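Busgate Workroom refit: progress report, second installment
20th May

Quick one this time, the full spreadsheet follows when the Maltia invoices are all in. Short version: surfaces nearly done, storage behind, money fine. 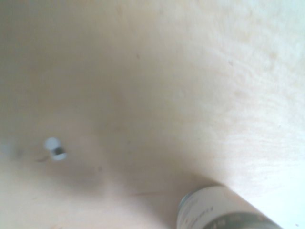 Worktops first as that was the bulk of the grant. Went with the pale wood in the end, matte finish, same as the sample we sent over in February. Grain is quiet, which we wanted. The old tops were dark and shiny and you lost every pin you put down, plus the glare off the window side was miserable by mid afternoon. Still very bright near the window on the new ones but it's a soft bright, people can work at it. The middle of the room is duller and needs another light. More on that under Lighting.

Sanding took longer than planned. Edges were sharp on delivery and we had to go round all of them by hand. Maltia have been told. They offered a small credit, not agreed yet.

Finish: one thin coat on, second coat held back until we see how it wears. Chalk wipes off. Ballpoint does not. Marker we haven't tried and don't intend to. Pins go straight in to the wood if you lean on them, so there will be holes, we accept that. It's a workroom. Pattern cutting group pins paper right to the top and they were always going to.

Pins generally. White heads are fine to see against the old green mats but on the light wood you can miss them. Next order will be colored heads, red or blue, whatever is cheapest. Small cost, coming out of consumables. Also a magnet on a stick for the floor. Have asked for a pin dish at every station and a sign by the door about clearing pins before the evening class comes in. Sign is printed, not up.

Storage
Behind. Baloch delivered the shelving uprights but not the brackets, then the wrong brackets, then the right brackets in the wrong length. Return is booked. Until that's sorted the fabric is still in bags along the back wall and the paper rolls are standing in the corner, where they fall over. 38 rolls came across from the old room and we had shelf space budgeted for all of them, so no redesign needed, just the parts.

Drawers are in and run well. Labels half done. Notice board is not hung, needs a stud finder and someone with an hour free. Might go on the short wall instead of by the sink, the plaster by the sink is soft.

Lighting
The two ceiling fittings work but they sit behind you when you stand at the tops, so you get your own shadow right where you're cutting. A big soft gray patch over the work. Didn't think of it at planning stage, should have. Mako have quoted for a track along the long side with heads you can turn. We'd like to move the unspent flooring money to cover it, see Budget. Need a yes or no from you on this please, the quote runs out.

Floor
Patched not replaced. Boards underneath were better than the survey said. Saved a fair bit.

Use so far
Room opened for a soft start while work carries on around the edges. 5 sessions run, 18 people on the list, most of them from the old Monday group plus a few new faces from the leaflet. Feedback sheets mostly say the tops are the right height. One complaint that the stools are too low for them, which is fair, the stools are the old ones. Stools were never in this grant but I'm flagging it for next time. Kettle has been requested on nearly every sheet.

Budget
Worktops: on budget, less the credit if it's agreed.
Storage: on budget, late.
Floor: under.
Lighting: over if track approved, covered by floor.
Consumables: fine.

Nothing drawn from contingency yet. Receipts scanned up to last week, the rest are in the envelope and will be scaned before the final claim.

Still to do
Brackets. Shelves up, bags off the floor. Second coat, or decide against. Notice board. Pin sign on door. Track lighting if you say yes. Finish labels. Final photos for your newsletter, once the shelves are up.

Questions for you
Can we move the floor underspend to lighting without a new form? And does the plaque have to be metal, or can it be cut from an offcut of the worktop? We have plenty left over.

Next report when the storage is in.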